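**Folding clothes on the bed vs somewhere else**

Started in Home & Laundry, October

---

**kirsty_ch**

Moved into a unit in a block of 12 and for the first time in years I don't have a laundry bench. The machine is in a cupboard in the hallway and there's nowhere to put anything down. So all the folding has moved to the bed.

My back hurts by the end of a load. The bed is too low, and if I kneel I can't reach the middle. Is there a sensible way to do this, or should I buy a folding table and put up with it leaning against a wall?

---

**NKoster**

Fold on the bed and stand at the foot, not the side. You get the full width in front of you and you can lay piles out up towards the pillows. Make the bed first. If the doona is bunched up, everything you fold on it goes crooked.

For your back, put one foot up on a low stool or a box and swap now and then. I learned that from ironing.

---

**jeanine_v**

I'd say the opposite. Don't fold on the bed at all. It's soft, so you can't get a flat edge, and whatever fluff is on the cover goes straight onto the clean washing. I use the kitchen table. Wipe it, dry it, fold, done. Knits I do on my lap.

---

**NKoster**

Kitchen table is fine if yours is clear. Mine has never been clear in its life.

Fluff depends on the cover. Smooth cotton is no trouble.

---

**Soudabeh A**

I've folded on the bed for 8 years in three different flats. What made the difference for me was dealing with the awkward pieces first, while there's still room to spread them out. Anything with points, flaps or bits that stick out gets laid flat on its own before I start any piles. Shirts and tea towels can go in a corner later.

With a dark piece I start by picking it up in the middle of the fabric to find out which way it's lying, then drop it and straighten the sides.
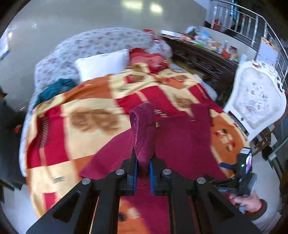
*Maroon one spread out on the patchwork-print blanket, with a loop of it standing up in the middle.*

After that I bring the loose parts in towards the middle, smooth from the centre out with the flat of my hand, and fold in three lengthways. Then in half. If it won't stay in half it goes on a hanger and I stop arguing with it.

---

**kirsty_ch**

Thanks, that helps. I've been doing it the other way around, easy things first, and then I have nowhere left for the big stuff.

Is the blanket warm enough on its own? I've been looking for one with that sort of red and orange in it. Everything in the shops here is grey.

---

**Soudabeh A**

Depends on the month. In winter I put a wool one underneath. It washes well but takes a long time to dry, so I only do it when I know the weather will hold.

---

**jeanine_v**

Maroon on cream is what I mean about transfer, though. New dark clothes can rub off on pale fabric, especially if you put them down before they're fully dry. I lost a white quilt cover to a burgundy towel.

---

**Soudabeh A**

I've never had it happen, but I wash reds and maroons separately the first few times. If I'm unsure about one I put an old sheet down.

---

**maricel.t**

Old sheet is the answer to most of this. I keep a flat single sheet folded at the end of the bed. Laundry goes on the sheet, and if I run out of time I pick up the four corners and move the whole lot to a chair so I can sleep. Otherwise it ends up on the floor at 11 pm and I'm folding it again in the morning.

It also sorts out Jeanine's fluff problem. Shake it off the balcony once in a while.

---

**jeanine_v**

All right, the sheet I can live with. Still not folding knits on a mattress.

---

**kirsty_ch**

What about a folding board? I saw a Flallulel one at the discount place. It's a plastic thing with flaps and you lay the shirt on it and flip the sides over.

---

**NKoster**

Had one. It's good for T-shirts and no use for anything else. The kids liked it for a week. It's now under the spare bed.

---

**maricel.t**

Mine is the Hiltura board and I do use it, but only for work shirts, and it helps that it gives you a hard surface on top of the mattress. Any big tray or stiff piece of cardboard would do the same. I wouldn't pay full price.

---

**Soudabeh A**

For fuzzy or thick fabric the boards don't work well. The flap comes over and the cloth springs back. Hands are quicker.

Rolling is another option if drawer space is tight. Lay it flat, fold the sides in, and roll from the bottom. Thick things take up more room that way but you can see them all when you open the drawer.

---

**jeanine_v**

Rolling leaves creases across the front of anything with a collar. Fine for pyjamas.

---

**kirsty_ch**

Did two loads this afternoon. Stood at the foot of the bed with one foot on a shoebox, sheet down, big awkward things first. Back is better than last time. The shoebox didn't survive so I need a proper stool.

I ran out of room near the pillows because I was making separate piles for each drawer. Might cut it down to 3 piles and sort the rest at the dresser.

---

**NKoster**

Get a plastic step from the hardware store. Pile for hanging, pile for drawers, pile for the linen cupboard. Socks stay in the basket until last.

---

**maricel.t**

Socks stay in the basket until somebody needs socks, in this house.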